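I spent most of February on the planner for the Merrick job, and nearly all of that on the last 15 mm above the processor socket. The old version treated the approach as one smooth path. It was fine until the fingers got close to the socket frame, where the wrist camera and the fixed camera stopped agreeing about where the edge was.

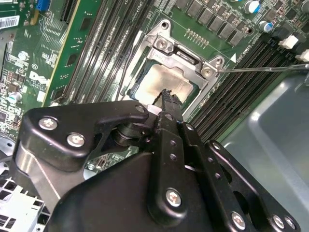
Wrist camera view, with a fingertip on the processor.

Ajith suggested splitting the move in two, and I've now done that. The first part runs on the fixed camera alone and stops above the socket. The second part goes slowly and listens only to the wrist view – no blending.

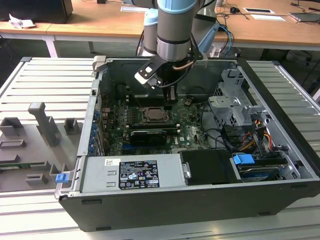

I also cut the control loop back to 200 Hz, as the faster setting was flooding the log. Replaying 143 saved approaches takes a few minutes on my laptop, so I can try a change before lunch and know whether to keep it.

Still to do: the release lever needs its own collision shape, and Ronja wants the settings moved out of the code and into a file.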